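Dirau Letters case

The Dirau Letters case was a probate dispute over the estate of Virgil Cozma, a retired surveyor who lived in Merbridge.
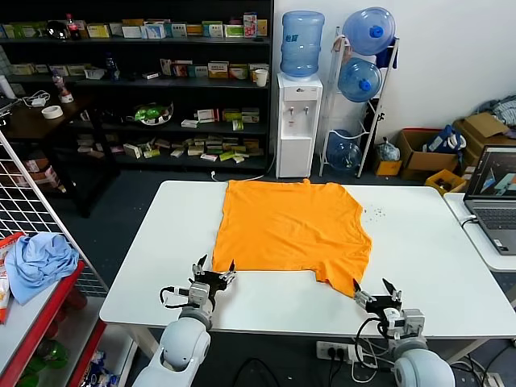 Who inherited the Cozma estate?

Most of it went to his niece, Stela Chiriac, under a settlement reached before trial.

Background

Cozma never married and had no children. He owned a house on Canwood Street, a savings account and 32 acres of pasture near Dirau. His only known will, signed when he was 42, left everything to his business partner, Costel Bratu. The partnership ended a few years later, but the will was not changed.

The letters

After Cozma's death, his neighbor Veronica Olteanu gave the court a bundle of letters he had written to her over the years. In one, dated only "July," he stated that the earlier will was void and that the land should go to Chiriac. The letter was signed but had no witnesses. Bratu's attorney, Emrys Gape, argued that it was a casual note and had no legal effect. Chiriac's side held that it was a valid handwritten will, as the text and signature were both in Cozma's hand.

Settlement

The parties settled on the Saturday before the hearing. Chiriac received the house and the pasture. Bratu took the savings account, which held around $2,000 after debts, and Olteanu was paid $900 for expenses. The court made no ruling on the July letter. The originals were returned to Olteanu, and copies remain in the probate file.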